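The jaw fault on our practice instruments: your questions answered
Last updated Fri 24 October

I look after the training instruments at Drandgate, and since we pulled the needle drivers from the suturing course my inbox has been a bit of a circus. So I've put the usual questions in one spot, with my answers.
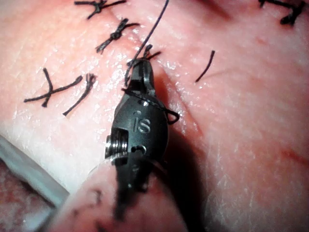

What went wrong, in plain words?
One of the two jaws stopped following commands properly. The trainee at the console closed the grip, the screen said closed, and the jaws let go of the thread halfway through a knot. Then it did it again on the next throw, and that's when Albane Masson hit stop (good on her!).

Was anyone hurt?
No. It was a practice session on tissue, with no patient anywhere near it. I still wrote it up as a safety matter, and I'd do the same again tomorrow.

So what was the cause?
A worn drive cable. The jaws are pulled by fine cables running over little pulleys in the wrist, and one cable had frayed where it bends the hardest. It hadn't snapped, which would have been easier to spot. It had stretched just enough that the grip went soft near the end of its travel.

Why didn't the system throw an error?
This one bugged me too. The sensors are on the motors, up at the back end, so the software knows how far the motor has turned and works out the rest. If the cable gives, the motor still reports a perfect position. Rutilio Salinas at Iltard took me through the log and there's no fault code in it anywhere, all 416 lines of it.

Could loose thread ends have jammed the wrist?
We wondered! Practice tissue fills up with knots and tails pretty quickly, and a tail can catch around the wrist if you're not watching. Rutilio found no thread inside when he opened ours up, but please trim your tails and keep them clear of the pulleys anyway.

How many instruments are affected?
We checked 62 and set two aside, counting the one that failed. Everything else is back on the rack.

What's changed?
We now do a grip check before every session: close on the test strip, give it a tug, log the result. We also retire practice instruments at 200 sessions, where before we kept them going until they felt sloppy.

What do I do if my grip feels soft?
Stop, take your hands off the controls and call me over. Don't squeeze harder, you'll only load the cable more. Once the instrument's out, tag it red and leave it on the bench uncleaned so I can see it as it was.

When do the make-up classes run?
January. Anyone who lost their spot gets first pick of the dates, and I'll email those as soon as the room's confirmed.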